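4.2 Rehearsal in simulation

Before the arm in the Prasevach workshop was trusted with real crockery, Hanyu Song ran 400 dish-handling attempts in simulation. Of these, 166 were scored as successes by the planner's own check, and we doubt that figure. The check asks only whether a dish ends up near its target, so a bowl leaning on its neighbour can pass. 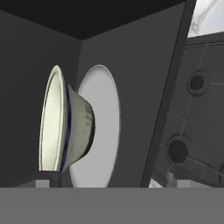 Figure 4. Simulated view over the gripper, with a bowl on its side in front of an upright plate.

We are also wary of the contact model. Glazed rims slip in ways that a single friction value hardly captures, and the Skolex fingers were printed at home, with more than 70 hours of use on them by August. We therefore make no claim that the simulated rate would carry over to the bench.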